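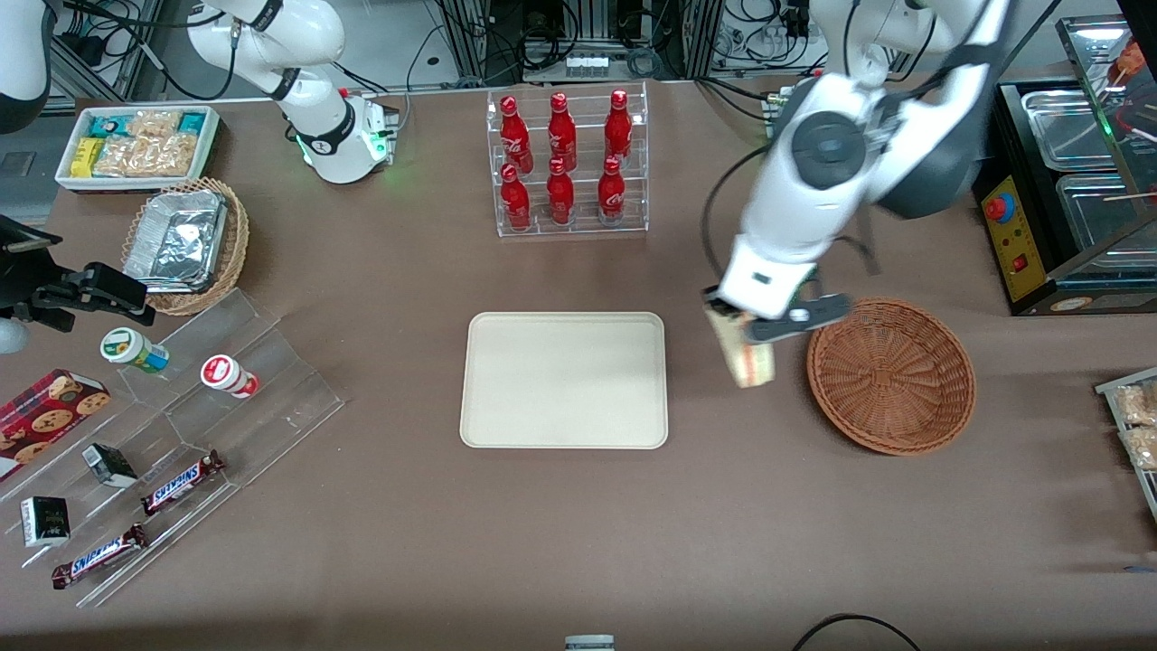
Teleoperated demonstration means teaching a robot a job by steering its arms yourself while it records every move. I learned it on the Letau, a two-armed setup, and my first grocery packets went all over the place! Daranee Phetsri, who trained me, reckons 31 good runs of one task is a decent start (big labs collect 2000 or more). The other way is grabbing the arm and guiding it by hand, and I like that for slow jobs, though two arms at once is a real workout.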